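Talk notes: Letting go of the kids' stuff (and ours)
Wekham Library, evening session, 3 people on the sign-up sheet want to talk about lofts so leave time

Welcome everybody. Say thank you to Piyumi Weerakoon for setting out the chairs and for the tea, and mention that the restrooms are down the hall past the large print books.

Start with the loft. When we moved out of our old place on Bepari Street I was so sure we didn't own much! Then the moving company gave us a quote of $2,795 and I sat down on the stairs and had a good long think. A lot of that money was going to carry boxes I hadn't opened in 9 years. (Pause here, people usually laugh, and usually a few of them look at each other.)

Ask for a show of hands — who has a box at home that still has tape on it from the last move?

Next, the thing I want them to take home tonight. Sorting goes better when you start with what you feel the least about. Towels, cables, spare mugs, the drawer with the takeout menus. I know everybody wants to run straight to the photographs, and I did too, and I lost a whole afternoon on the floor with my grandmother's letters and a cold cup of coffee and not one bag went out the door. So begin with towels. You get quicker as you go, and by the time you reach the letters you've had some practice at deciding.

Tell the Kumarasinghe story. Tahsin and Tharushi said I could. They did their whole hallway closet in one evening with a kitchen timer, and they argued over exactly one item, a fondue set, and they still have the fondue set. Don't rush this bit.

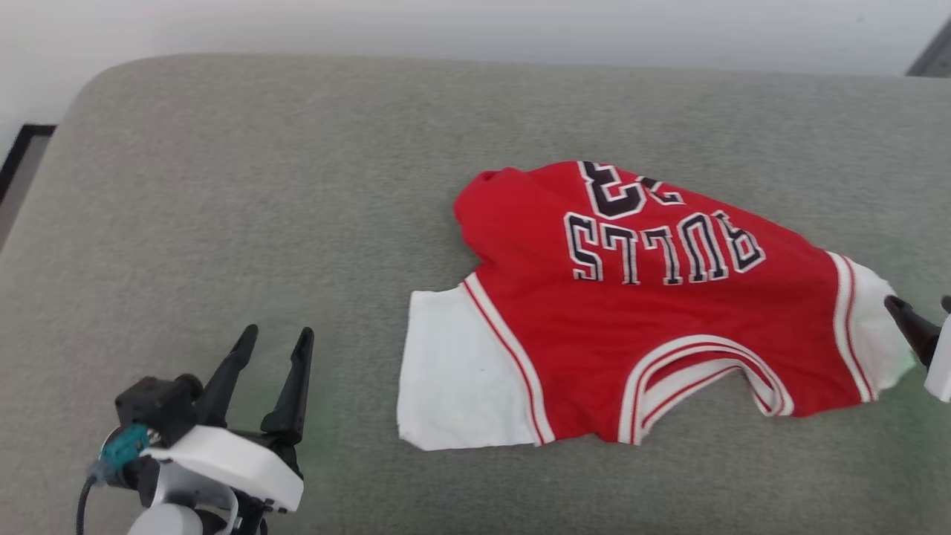

Clothes come next, and they're harder than people expect, so slow down and be kind about it. Most of us can part with a gray work skirt. Team shirts are another story, because they hold on to a season, or a person, or a friend you used to watch the games with. Take a red Bulls-style jersey like the one on the screen. Laid out by itself on plain gray fabric, it gets looked at properly, and that's how I'd like you to do every sentimental piece — one at a time, on a clear surface, with the rest of the pile somewhere behind you. Give it a minute. If you'd wear it or frame it, keep it and be glad.

Then talk about where things go. Hand out the sheet Malsha Majumder typed up with the drop-off hours. Remind them to check pockets! I once gave away a coat with my spare house key in it.

Paper last. Keep this short, they'll be tired. Asanka Barua will take the questions about scanning, as he scanned more than 3,000 pages for his mother and knows far more about it than I do.

Questions until 8:30, then help stack the chairs. Leftover cookies go home with whoever wants them.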